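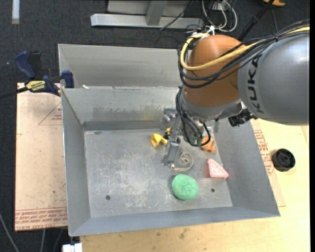
Section 7. Teaching a Pick by Hand and by Remote

This section covers recording demonstrations for bin picking with the Sandano teaching software, using either hand guiding or the Laltora remote handset. It assumes you have finished the tool calibration in Section 6. If you skipped Section 6, the robot will be the one to tell you, and it will do so by poking the bottom of the bin.

7.1 Before you start

1. Clamp the bin to the table. An unclamped bin will slide during the first firm contact, and every demonstration after that will be a lesson in picking from a place where the bin used to be.

2. Move the arm slowly through its full working range with the gripper empty and watch the cables, all of them. You want enough slack for the wrist to turn fully both ways and not enough to fish with. Loops that hang below the wrist will reach the objects before the fingers do.

3. Tie back any loop that dips into the bin when the wrist is at its lowest teaching height. Repeat step 2. People who skip the repeat get to do step 3 again later, usually with a cut cable in the other hand.

4. Clear the tabletop on the side where the operator will stand.

5. Put the objects in the bin. Mix shapes and stiffness: something spongy, something coiled, something flat with corners. A bin full of identical blocks produces a robot with very strong opinions about blocks.

CAUTION: Keep hands out of the bin whenever the drives are on. This applies to nudging an object "just a little" as well. Stop the arm, nudge, step back, resume.

7.2 Recording by hand guiding

1. Select Hand Guide on the Sandano start page and wait for the steady tone. A broken tone means the payload setting is wrong and the arm may sink or rise when released.

2. Hold the guide grip with one hand and the enabling switch with the other. Do not steer by the cables. They look like handles. They are not handles.

3. Bring the gripper to the start pose above the bin and press Mark.

4. Lower the tool to the object along the path you would like to see repeated 2,000 times. If you wander, the robot will faithfully wander.

5. Stop with the fingertips just off the floor of the bin. Scraping leaves marks on the metal and a spike in the force log, and the training step takes both the spike and your wince as part of the method.

6. Close the gripper with the thumb button, pause for a full breath, then lift straight up.

7. Press Mark again, carry the object to the drop point, open, and press End.

Note: The pause in step 6 matters. Fast operators tend to lift while the fingers are still closing, and their recordings teach a confident grab at nothing.

7.3 Recording by remote handset

Use the Laltora handset when the object sits close to a bin wall or when the guide grip would put your forearm somewhere you'd miss it.

1. Stand where you can see both fingertips. The overhead view on the screen is fine for sideways moves and poor for depth.

2. Set the motion scale to 3. Higher settings are available for people who have already broken something and are at peace with it.

3. Squeeze the clutch to take control. Release it to reposition your hand. The arm holds still while the clutch is open.

4. Approach wall-side objects from the middle of the bin, with the wide face of the finger parallel to the wall.

5. If the fingers touch the wall, open the clutch, back off, and discard the take. Don't try to rescue it. A rescued take teaches the rescue.

7.4 Keeping and discarding takes

After each End, the software asks Keep or Discard. It has no view on the matter and will keep anything.

Discard a take if:
- the object slipped and was picked again
- a cable touched an object or the bin wall
- you sneezed

Failed grasps that you would like the robot to recover from go in a separate set. Choose Recovery before you start recording. Takes can't be moved between sets afterward — we know, and so does everyone who has written to us.

Stir the objects after each kept take. Operators left alone will always put the sponge back in the same corner.

7.5 Troubleshooting

Arm drifts in Hand Guide: payload setting does not match the tool. Redo 6.4.

Fault 682 on clutch squeeze: the handset was moved too far while the clutch was open. Return it to the cradle, wait for the light, and try again with less enthusiasm.

Trained motion stops short of the object: the bin has moved since recording. Check the clamp.

Trained motion makes an odd little loop before each grasp: review your takes. You do that.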